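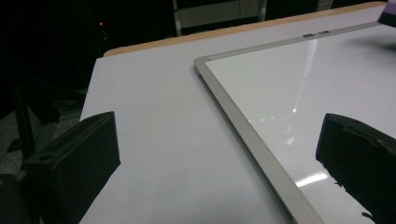

Mahuika Gripper Club: Common Questions

Who can join?
Any enrolled student. Send your name to Bronwyn Donnelly before the second session. No programming background is required.

What is the current task?
Whiteboard handling. The board starts flat on the table, blank side up. Demonstrations are recorded with the hand-held gripper.

How long is one demonstration?
Up to 14 seconds. Longer takes are deleted at upload.

How many do we need?
The target is 3196 by the end of May. Each team owes 152.

Can I grip the board by its writing surface?
No. Contact is allowed on the frame only.

My upload failed. What now?
Check the Bindik log for code 204, restart the transfer and keep the original file until it clears.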